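Inicio | Proyectos | Memorias de alumnado | Seguridad en laboratorio | Contacto

Informe de proyecto: pérdida de seguimiento en pinzas manuales instrumentadas
Autor: Nazareno Bellini
Marzo

1. Objeto del informe

El presente documento recoge el análisis de una avería detectada durante el proyecto Nendholm, dedicado a la grabación de demostraciones manuales para el posterior entrenamiento de un brazo robótico. El trabajo se realizó en la sala de ensayos de Carnton con pinzas de mano provistas de cámara. El conjunto de datos previsto constaba de 1339 episodios. En la revisión se comprobó que 197 de ellos presentaban saltos en la trayectoria estimada de la pinza y no podían emplearse.

2. Antecedentes

La postura de cada pinza se calcula a partir de su propia cámara y se contrasta con la cámara de cabeza del operador. El programa de registro, Jiseck, guarda ambas señales con una marca temporal común. La primera hipótesis del grupo atribuyó los saltos a la iluminación del techo, dado que en muchas tomas la pinza queda orientada hacia arriba y la luminaria ocupa una zona clara de la imagen.
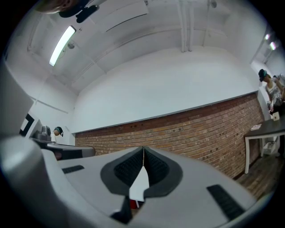
Esta hipótesis se descartó tras repetir una serie con la exposición fijada manualmente. Los saltos persistieron con la misma frecuencia y aparecieron también en tomas orientadas hacia la mesa.

3. Localización de la avería

Se examinaron los registros de Jiseck correspondientes a los episodios defectuosos. En todos ellos figuraba una interrupción de la señal de la pinza derecha, seguida de una reconexión automática. Durante la interrupción el programa no detenía la grabación – mantenía la última postura válida – y al recuperar la señal colocaba la pinza en su posición nueva, lo que producía el salto observado.

Para reproducir el fallo se pidió al operador que sostuviera las dos pinzas ante el cuerpo y girase la muñeca derecha de forma repetida, vigilando al mismo tiempo los indicadores. 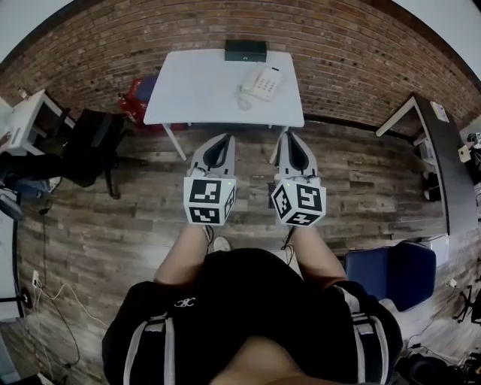
La interrupción se obtuvo en 10 giros, siempre con la muñeca en el extremo de su recorrido. Al desmontar el conector se halló holgura en el cierre y un conductor parcialmente seccionado junto a la funda. La pinza izquierda, sometida a la misma prueba, no presentó anomalías.

4. Consideraciones de seguridad

El fallo no causó daños durante la grabación, pero el grupo estima que su alcance es mayor. Una trayectoria con saltos, reproducida en el brazo sin filtrar, ordenaría un desplazamiento brusco del efector. El tutor dispuso por ello la suspensión de toda reproducción en el brazo hasta completar la revisión de los datos. Se constató además que la guía de montaje de Nasution, utilizada por el grupo desde el inicio, no contemplaba ninguna sujeción del cable.

5. Medidas adoptadas

– Sustitución del cable y del conector de la pinza derecha.
– Fijación del cable al cuerpo de la pinza con un bucle de holgura.
– Modificación de Jiseck: la grabación se detiene y emite un aviso sonoro ante cualquier pérdida de señal.
– Prueba de giro de muñeca en ambas pinzas antes de cada sesión.

Los episodios afectados se retiraron del conjunto y se conservan en una carpeta aparte. Con la pinza reparada se efectuaron 1000 giros de comprobación sin interrupciones. Queda pendiente la repetición de las tareas retiradas, así como el ensayo del filtro de velocidad en el brazo, que requerirá la autorización previa del tutor.

Contacto | Aviso legal | © Proyecto Nendholm | Volver arriba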